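Plastic sheeting, second attempt

The dust in the back room comes from the plaster over the door, and it will keep coming until the plaster is replaced in September. Until then everything that stands near the floor gets covered. I have tried two materials.

The first was Stiltex, a woven cover sold for furniture in storage. It drapes well and stays where it is put. The weave passes fine dust, though, and after 12 days I could write in the layer underneath with a finger. It has gone to the shed, where the dirt is coarser.

The second is plain transparent sheet from Gerkero, sold by the roll. It stops the dust completely. The drawbacks are static, which pulls dust onto the outer face, and stiffness along the fold lines, which lifts the edges. I cut it with a hooked blade against a steel rule. Scissors leave a ragged edge that starts tears.

Notes on fitting:

Cut each piece a hand's width longer than the thing it covers. Let the roll lie flat overnight first or it will curl back toward the core.

Use low-tack tape only. The Wegener tape came away from painted surfaces without residue. On bare metal it let go by the next morning, so there I tuck the sheet under and use the weight of the object.

Fold inward before lifting. A sheet pulled straight off drops everything it has collected.

The floor itself stays uncovered. Plastic underfoot slides, and a vacuum with the brush raised takes less time than relaying a sheet after each pass. I work from the window wall to the door and empty the canister outside.

One roll has lasted through the whole room, with enough left for the shelves.

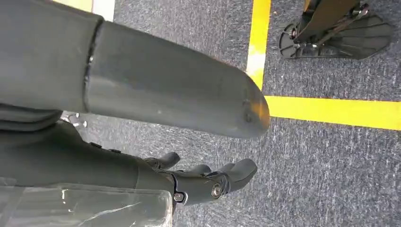

Trultach, 12th March

Clear sheet is on at the low end, bottom left. The upper parts are still bare and get a dry cloth next. Tape to follow when the new rolls arrive.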